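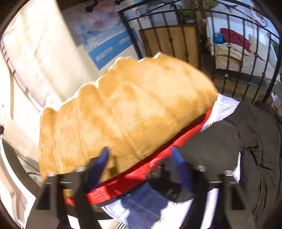
물결 모양 등을 가진 황갈색 봉제 쿠션. 아래쪽에 선명한 빨간색 천이 둘려 있다.

마디쿠션

마디쿠션은 짧은 털 원단으로 겉을 씌우고 속에 충전재를 넣은 긴 쿠션 가운데, 윗면이 여러 개의 볼록한 마디로 나뉜 것을 두루 이르는 말이다. 옆에서 보면 등이 파도처럼 오르내리고, 전체 윤곽은 갓 구운 식빵 덩어리나 통통한 애벌레를 닮았다. 베개와 인형의 중간쯤에 놓이는 물건으로, 안고 있기에도 좋고 기대기에도 좋으며, 무엇보다 손으로 마디를 하나씩 눌러 보는 재미가 대단하다. 봉제 쿠션의 여러 갈래 중에서도 바느질 솜씨가 이만큼 겉으로 드러나는 것은 드물다.

이름

마디쿠션이라는 이름은 등 부분의 구획을 대나무나 손가락의 마디에 빗댄 데서 왔다. 빵을 닮은 색으로 만든 것은 식빵쿠션 또는 덩어리빵쿠션이라고도 부르며, 애벌레 얼굴을 붙인 것은 애벌레쿠션으로 따로 묶기도 한다. 동호인들 사이에서는 그냥 '마디'라고 줄여 부르는 일이 많고, 마디의 수를 앞에 붙여 '여섯마디', '여덟마디'처럼 구분한다. 소파 팔걸이 옆에 놓는 둥근 원통형 쿠션, 곧 볼스터와 혼동되기도 하는데, 볼스터는 대개 겉이 매끈한 원통이고 양 끝이 평평한 반면 마디쿠션은 위아래가 뚜렷하게 다르다.

형태

기본형은 길쭉한 반원통이다. 바닥은 비교적 평평하고 윗면은 둥글게 솟아 있으며, 마디와 마디 사이에는 세로로 솔기가 지나간다. 이 솔기가 깊으면 마디가 또렷하게 갈라져 귤 조각을 늘어놓은 것처럼 보이고, 얕으면 털에 반쯤 묻혀 은은한 골만 남는다. 어느 쪽이 더 아름다운가 하는 문제는 만드는 사람들 사이에서 오래된 이야깃거리다. 깊은 솔기는 사진에 잘 나오고, 얕은 솔기는 뺨을 대었을 때 자국이 덜 남는다.

마디의 크기는 모두 같을 수도 있고 가운데로 갈수록 커질 수도 있다. 가운데가 큰 것은 산형, 고른 것은 평형이라고 한다. 한쪽 끝으로 갈수록 작아지는 꼬리형도 있는데, 동물이나 애벌레를 본뜬 작품에 주로 쓴다. 산형은 껴안았을 때 품에 꽉 차는 맛이 있고, 평형은 목이나 허리를 받치기에 알맞다.

밑단은 본체와 다른 색의 천으로 마감하는 일이 흔하다. 이를 바닥천 또는 받침천이라고 한다. 황갈색 몸체에 빨간 바닥천을 댄 배색은 특히 사랑받는 조합으로, 따뜻한 색끼리 붙어 있으면서도 경계가 선명해서 멀리서도 한눈에 들어온다. 바닥천에는 털이 없는 천을 쓰는 경우가 많다. 은근한 광택이 있는 천을 대면 보송한 윗면과 질감이 대비되어 같은 색을 쓰더라도 훨씬 풍성해 보인다. 제조사의 작은 표나 세탁 표시를 다는 자리도 보통 이 바닥천 쪽이다.

재료

겉감으로는 털 길이가 짧은 봉제용 원단이 가장 널리 쓰인다. 털이 길면 애써 만든 마디가 털 속에 파묻히고, 털이 아예 없으면 솔기의 작은 실수까지 그대로 보인다. 짧은 털은 그 사이에서 놀라울 만큼 너그럽다. 손바닥으로 쓸면 결의 방향에 따라 밝기가 달라지므로, 단색 원단이라도 군데군데 밝고 어두운 얼룩이 생겨 빵 껍질 같은 표정이 난다. 일부러 색이 고르지 않은 원단을 골라 구운 자국을 흉내 내는 이도 많다.

속에는 다음과 같은 재료를 넣는다.

폴리에스터 솜. 가볍고 세탁이 쉬우며 되돌아오는 힘이 좋다. 처음 만드는 사람에게 알맞다.
조각 스펀지. 모양을 단단하게 잡아 주지만 마디마다 양을 맞추기가 까다롭고, 손끝에 조각이 만져지기도 한다.
메밀껍질. 목베개로 쓸 때 넣는다. 바스락거리는 소리가 매력이지만 물세탁을 하려면 속을 비워야 한다.
혼합 충전. 바닥에는 단단한 것을, 마디에는 부드러운 솜을 나누어 넣는 방식이다. 손이 많이 가는 만큼 앉음새가 훌륭하다.

무게는 쓰임에 따라 크게 다르다. 어린이용 소형은 솜 300그램이면 넉넉히 채울 수 있다.

만드는 법

마디를 내는 방법은 크게 두 가지로 나뉜다.

첫째는 통솔기법이다. 윗면을 한 장의 천으로 재단한 뒤, 안쪽에 칸막이 천을 일정한 간격으로 박아 칸을 만들고 칸마다 솜을 채운다. 칸이 서로 막혀 있어 솜이 쏠리지 않으며, 여러 해를 써도 마디의 높이가 잘 유지된다. 다만 칸마다 창구멍을 따로 내야 해서 마무리 손바느질이 길어진다.

둘째는 조임법이다. 먼저 매끈한 쿠션을 완성한 다음, 굵은 실로 윗면을 눌러 가며 조여 골을 만든다. 호박 모양 방석을 만들어 본 사람이라면 금세 익힌다. 칸막이가 없으니 속이 하나로 이어져 폭신한 맛이 뛰어나고, 골의 깊이를 눈으로 보면서 조절할 수 있다. 실이 느슨해지면 골이 얕아지지만 다시 조이면 그만이다.

Sánchez 재단이라 불리는 절충 방식도 있다. 마디마다 좌우가 둥근 천 조각을 따로 재단해 옆으로 이어 붙이는 것으로, 조각의 가장자리 곡선이 그대로 물결 모양의 등이 된다. 조각을 이을 때 곡선이 어긋나면 등이 비틀리므로 시침질을 거르지 않는 것이 좋다. 손은 가장 많이 가지만 완성했을 때 옆모습이 더없이 깔끔하다. 곡선이 딱 맞아떨어진 등줄기를 뒤집어 꺼내는 순간의 기쁨은 이 방식으로 만들어 본 사람이라면 누구나 이야기한다.

재단할 때는 털의 방향을 모든 조각에서 똑같이 맞춘다. 한 조각만 거꾸로 들어가도 그 마디의 색이 달라 보인다. 시접에 물린 털은 뒤집은 뒤 굵은 바늘로 살살 빼내면 솔기가 한결 자연스럽게 가려진다. 바닥천은 가장 나중에 붙인다. 본체보다 조금 작게 재단하면 밑이 팽팽해지고, 여유를 두면 잔주름이 잡히며 부드럽게 내려앉는다.

초심자가 여섯마디 소형을 통솔기법으로 만들 때는 재봉에 거의 14시간이 걸린다. 숙련자는 같은 것을 반나절에 끝낸다.

쓰임

가장 흔한 쓰임은 껴안는 쿠션이다. 마디 사이의 골에 손가락이 자연스럽게 걸려서 매끈한 쿠션보다 잡기 편하다. 책을 읽을 때 무릎 위에 올려놓으면 골이 책등을 받쳐 주고, 옆으로 누워 잘 때 무릎 사이에 끼우면 쉽게 미끄러지지 않는다. 소파 구석이나 침대 머리맡에 두면 그 자체로 훌륭한 장식이 된다. 바닥이 평평한 것은 벽에 기대지 않아도 제자리에 얌전히 앉아 있다.

아이가 있는 집에서는 놀잇감으로도 쓴다. 마디마다 숫자를 수놓아 세기 놀이를 하거나, 마디를 산봉우리 삼아 장난감 자동차를 넘긴다. 인형극의 언덕이나 성벽으로 쓴 예도 있다. 반려동물이 먼저 차지해 버리는 일도 잦은데, 고양이는 골 사이에 턱을 괴기를 유난히 좋아한다.

여행용으로는 짧은 형태가 알맞다. 수건이나 겉옷과 함께 가방에 넣어도 형태가 금방 돌아오고, 차 안에서 목을 받치거나 창가에 기댈 때 쓸모가 많다.

세탁과 손질

솜을 넣은 것은 대체로 물세탁이 가능하나, 표시를 먼저 확인한다. 빨간색이나 남색처럼 짙은 바닥천을 쓴 것은 첫 세탁에서 물이 빠질 수 있으므로 안쪽 시접을 젖은 흰 천으로 눌러 색이 묻어나는지 살핀다. 색이 묻어나면 찬물로 짧게 손세탁하고, 밝은 몸체가 바닥천에 눌리지 않도록 펼쳐 말린다.

세탁기를 쓸 때는 망에 넣고 약한 회전으로 돌린다. 탈수한 뒤에는 마디를 하나씩 두 손으로 감싸 주물러 뭉친 솜을 푼다. 마른 수건을 깔고 그 위에 눕혀 말리면 남은 물기가 아래로 빠지며, 중간에 몇 번 뒤집어 준다. 두꺼운 것은 겉이 말라도 속이 젖어 있기 쉬우니 하루를 더 두는 편이 안전하다. 완전히 마른 다음 부드러운 솔로 결을 따라 빗어 주면 눌렸던 털이 놀랍도록 말끔하게 일어난다.

다리미는 대지 않는다. 털이 눌어붙으면 되살리기 어렵다. 바닥천의 구김이 신경 쓰이면 김을 멀리서 쐬고 손으로 펴 준다.

보관

압축 주머니에 오래 두면 마디의 높이가 낮아진다. 철이 지나 넣어 둘 때는 통기성 있는 자루에 느슨하게 담고, 다른 물건을 위에 쌓지 않는다. 여러 개를 함께 둘 때 마디와 골을 서로 맞물리게 놓으면 자리를 꽤 아낄 수 있고, 이렇게 쌓인 모습도 제법 장관이다.

보급과 애호 문화

Divilbridge에서는 이 쿠션을 만드는 사람들이 해마다 5월에 모여 작품을 늘어놓고 솔기 솜씨를 겨룬다. 출품작은 길이보다 마디의 고른 정도와 바닥천의 배색으로 평가하며, 마디가 20개에 이르는 긴 작품이 나와 인기를 독차지한 적도 있다. 한쪽에는 낡은 쿠션을 가져와 다시 조여 가는 수선 자리가 마련되는데, 새 작품 전시 못지않게 붐빈다.

상업 제품으로는 Flusier의 Pravness 연작이 애호가들 사이에서 자주 거론된다. 통솔기법으로 만든 평형이며, 바닥천을 여러 색으로 바꾸어 낸 점이 특징이다. 초기 제품은 솔기가 얕고 후기 제품은 깊어서, 두 시기의 것을 나란히 두고 비교하는 수집가가 많다. 단종된 색은 직접 바닥천을 갈아 재현하기도 한다.

손수 만든 것에는 기성품에 없는 개성이 있다. 마디 하나가 유독 크거나 등줄기가 한쪽으로 살짝 기운 것도 나름대로 애정을 받는다. 이런 작품에 이름을 지어 주고, 겉감이 닳으면 마디 하나만 새 천으로 바꾸어 계속 쓰는 집도 있다. 색이 다른 마디가 하나둘 늘어난 오래된 쿠션은 모임에서도 으레 가장 많은 손길을 받는다.

같이 보기

볼스터
껴안는 베개
봉제 인형
누비
방석

이 문서의 마지막 수정일: 2023년 3월 21일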